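Home | Bookings | Halls and Rooms | FAQ | Contact

Punlow Public Rooms: Frequently Asked Questions

Reading time: 4 minutes

We use cookies to remember your preferences. Accept | Manage settings

These answers apply to all hirers of the Kikumine Room, the Lindqvist Hall and the Ilen Studio. They should be read together with the conditions of hire, a copy of which is sent with every booking form.

Who may hire a room?

Any person aged 18 or over may apply, whether on their own behalf or for a club, charity or business. The person who signs the form is the hirer and is responsible for the room until the keys are returned.

How far ahead can I book?

Bookings open twelve months ahead. Regular groups are invited to renew their places each December, and any hours left over are then offered to new applicants. We cannot hold a date by telephone. A date is confirmed only when you have received our letter or email saying so.

What does it cost?

Charges are set out on the price list, which is reviewed every year. Registered charities and groups for under-16s pay the lower rate. Your booking must include the time you need for setting up and clearing away. Hirers who stay past the booked time are charged for the next full hour.

Is a deposit required?

A deposit is taken for private parties and for any event at which alcohol is served. It is returned within 4 weeks of the event, less the cost of any extra cleaning or repair. Regular groups are not normally asked for one.

May we use the tables and chairs?

Yes. Tables and chairs are included in the hire of all three rooms. They must be lifted when moved, as dragging marks the floors, and returned to the store at the end of the session. Furniture may not be taken outdoors or moved between rooms without our written consent.

Groups using paint, glue, clay or craft knives must bring their own table coverings and cutting mats. Hot dishes and urns must stand on a heatproof mat at all times.

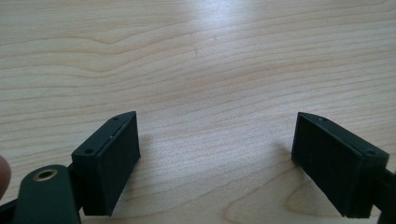
Spills should be wiped up at once with a soft, damp cloth. Please do not use scouring pads, bleach or spray polish on any wooden surface. If a table is damaged during your hire, tell the office by the next working day and do not attempt a repair yourself. Fair wear is not charged for. Burns, deep cuts and paint stains are.

Can we put up decorations?

Decorations may be hung from the picture rails with string or removable hooks. Tape, pins and adhesive putty are not allowed on painted walls. Candles, other than those on a birthday cake, smoke machines and loose confetti are not permitted in any room.

Is there a kitchen?

The Lindqvist Hall has a kitchen with a cooker, a fridge and a sink. Hirers of the other rooms may book it separately if it is free. Please bring your own tea towels and take all leftover food home with you.

May we play music?

Yes, until 10.30 pm. Doors and windows on the street side must be kept shut while amplified music is playing. The building must be empty and locked by 11 pm.

Are the rooms accessible?

The Lindqvist Hall and the Kikumine Room are on the ground floor and have level access. The Ilen Studio is reached by stairs only. An accessible toilet is beside the main entrance. Please tell us when you book if anyone in your party will need help to leave the building in an emergency.

What if I need to cancel?

Cancellations must be made in writing. If we receive yours at least 4 weeks before the event, the hire charge is refunded in full. Half is refunded after that, up to one week before. No refund is made for later cancellations unless the room is hired again for the same hours.

Do we need our own insurance?

Private hirers are covered for public liability under our policy, subject to its terms. Clubs, businesses and paid tutors must hold their own cover and send us a copy of the certificate before the first session.

Sign up to our newsletter for room news and changes to opening hours. Enter your email address | Subscribe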